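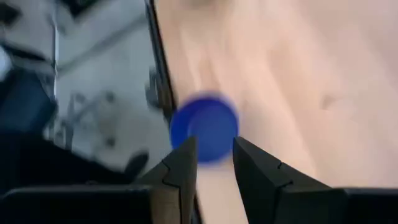
Home Explore Lists Messages

Search posts and people

Girish Chauhan
Okay, the Great Small Round Things Cleanup is underway and I'm going to post as I go, partly for company and partly so my sister in Malero can see that I do in fact clean. Caps, lids, discs, little plugs, the things that pop off the bottoms of other things. If it's round and fits in a palm, it's in this thread.

14 replies 9 shares

Some background for the new folks (hello, and thank you for putting up with me). Back in January I promised I'd go through every drawer and jar in the back half of the house before spring. I did the one drawer with the batteries in it, felt very good about myself, and then went and made soup. So we're picking up from there.

2 replies

First rule I made for myself: everything gets sorted on bare wood. I used to do this kind of thing on a patterned tablecloth and I'd lose half of what I was looking for in the flowers. Pale wood is wonderful for it. A blue cap on pale wood you can find from across the room without your glasses on. A beige one, well, good luck, you'll be patting around for it like you dropped a contact lens.

6 replies 3 shares

Second rule is that a cap gets one try. I hold it up to the bottle or jar or whatever I think it belongs to, and if it doesn't go on, it goes in the bowl with the others and I don't get to spend ten minutes remembering every bottle I've ever owned. I have broken this rule already. There was a green one I was sure came off my mother's hand cream and I had to go sit down with it for a bit.

11 replies

A few people are asking why I don't just toss the lot. I know! I know. But you throw out a lid on a Tuesday kind of whim and then the jar it fits comes up from the basement the next morning, every single time, and it looks at you.

8 replies 4 shares

Let me fix that last one, since my niece has written to tell me jars don't look at people. Noted, sweetheart. Come over and help.

22 replies

Blue is winning, by the way. I had no idea we were such a blue household. Milk caps are blue, the water jug had a blue one, the glue sticks are blue, and there's a kind of disc from an old stacking game that I remember being a whole rainbow and somehow the blues are what's survived. If anybody has the rest of a Paredes stacking set (the one with the pegs, they sold it at school fairs), I would happily mail you mine or take yours off your hands, whichever makes one good set between us.

5 replies 2 shares

Took a break to eat a sandwich standing up. Cheese and the good pickles. The sandwich has no bearing on anything but somebody always asks.

17 replies

Now a word about the grain, because I oiled some of the wood in here last fall with the Ononberg stuff and I'm still pleased about it. You want thin coats. I did one thick coat on a cutting board years ago and it stayed tacky until Thanksgiving, and we ate off plates on our laps rather than set anything down near it. Thin coat, rag, walk away, come back tomorrow. The grain comes up so soft and streaky and a little bit peachy when the light's on it, and I catch myself running a hand over it on my way to the kettle.

10 replies 6 shares

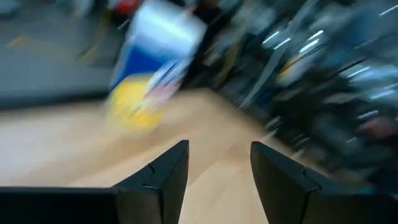
Pale wood, a stretch of grey over to the left, and the big blue-and-white fellow toward the back.

7 replies 1 share

Clutter has a way of drifting to one side in this family. I push it right, my brother-in-law pushes it left when he visits, and in between visits it sort of settles wherever it likes. I've decided to leave the edges for last. If I start on the edges I find magazines, and if I find magazines I'm done for the day.

3 replies

Somebody asked about containers. I've been through all the fancy ones, the little drawers with the label windows and the tower with the lids that screw into each other (very clever, and I could never open the bottom one). What I've come back to is a muffin tin. Twelve dents, you can see every one of them, and when it's time for supper you slide the whole thing onto a shelf. The Vatstead thrift store usually has a pile of old ones near the back by the lamps. Mine has a burnt corner and I wouldn't trade it.

19 replies 9 shares

A good question from the comments, about which ones are actual recycling and which aren't. Where I am, loose caps fall through the sorting screens, so they want them screwed back on the bottle. Your town might do it another way, so look it up before you take my word. I've started putting caps back on right at the sink while the bottle's still in my hand, and that alone would have saved me this entire afternoon if I'd thought of it when I was younger.

8 replies 5 shares

Oh, and magnets! A reader who runs an afterschool art table says she glues a small magnet in the hollow side of milk caps and the kids paint the tops. I love this so much. Fair warning that hot glue lets go of the smooth plastic after a few weeks on my fridge, and I've heard a snap in the night and found a ladybug on the floor. Rough up the inside with sandpaper first. That's held much better.

13 replies 9 shares

Question back to all of you. What do you call the rim part on the inside of a lid, that little ridge that runs around? My father had a word for it and I've been trying to think of it since lunch. It started with an f, or possibly a b. He was a canning man and he had a word for everything on a jar.

31 replies

"Flange" is close, and thank you to the four of you who sent it, but it wasn't flange. He'd say it when a seal didn't take. It'll come to me while I'm brushing my teeth.

6 replies

Where things stand: the blues have a dent of their own in the tin, the whites have two, and there's a mixed one I'm calling "ask Meera" which is mostly bits that might be from her sewing machine. The bowl of can't-place-its is fuller than I'd like. I've given it until the end of the month and then it goes — I mean it this time, and you're all my witnesses.

12 replies 2 shares

Tomorrow, if my knees agree, I'm moving on to string. I have so much string. If you've got a way of keeping short ends from turning into one big bird's nest, please leave it below, and don't say toilet paper tubes, I've tried the tubes and they roll under everything.

26 replies 4 shares

Show more replies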